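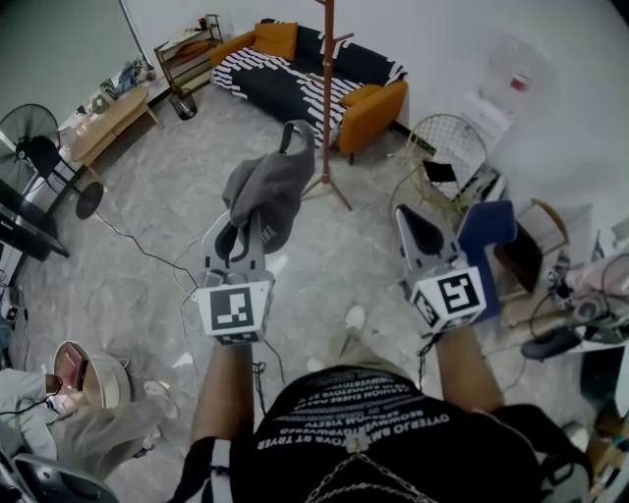

Filed under: Company News, Commodities & FX

Balasar Opens Silver Desk, Promises Fewer Exclamation Points

Balasar, the independent market research house, will begin publishing a daily note on silver and the Swiss franc this April, adding to its existing coverage of copper and the Canadian dollar. The note will be called Curno. It will go out at 6:30 a.m. to subscribers who are awake and to the rest of them as well.

Silver has spent the past several months doing what silver does, which is to follow gold up the stairs and then leave by the window. Clients have asked for help with this. Balasar cannot make the metal behave, but it can say each morning where the nearest support sits, what the dollar is up to, and which of yesterday's opinions it would like back.

"We looked at how silver is usually written about and found a lot of rockets," said Sheena Forsyth, head of research at Balasar. "Our readers mostly want to know where their stop should go. Some mornings the answer will be that nothing has changed, and the note will be two paragraphs long. We are charging the same for those."

Each edition of Curno will cover one chart, one level to watch and one piece of scheduled data likely to matter before the New York close. The franc was added at the request of subscribers who hold it for safety and would like to know why it keeps making them nervous. Rate decisions from the Swiss central bank will get a separate note on the day, with a follow-up once the desk has read the statement a second time.

The company will also publish its misses. Every level the desk calls will be logged, and at the end of each quarter the full list will go to subscribers, good calls and bad ones in the same type size. A trial run of 100 calls was completed over the winter. Balasar describes the results as "publishable" — and has published them, on page 18 of its client handbook.

Curno was built with Tomik, which supplies the pricing data, and will be distributed in southern Europe by Fragkou, a brokerage network that has carried Balasar's copper notes since they were sent by fax. Existing clients will receive the new note free for 20 trading days. After that, an annual subscription costs $600, or several ounces of the subject matter, though the billing department prefers dollars.

Curno is general market commentary and does not constitute investment advice. Silver can fall as well as rise, often before lunch.

Press contact: the Balasar media desk, mornings only.

Comments (3)

pipcounter: Had the trial version over the winter. The franc section is good. The silver section told me to wait, I didn't wait, so that one's on me.

Marlow_T: Is there a version without the Swiss stuff? I only trade metals and would happily pay less.

grainsguy: Any plans for platinum? Asked the same thing when the copper note launched and was told "soon" — still here.

Last updated: April, 4:15 p.m.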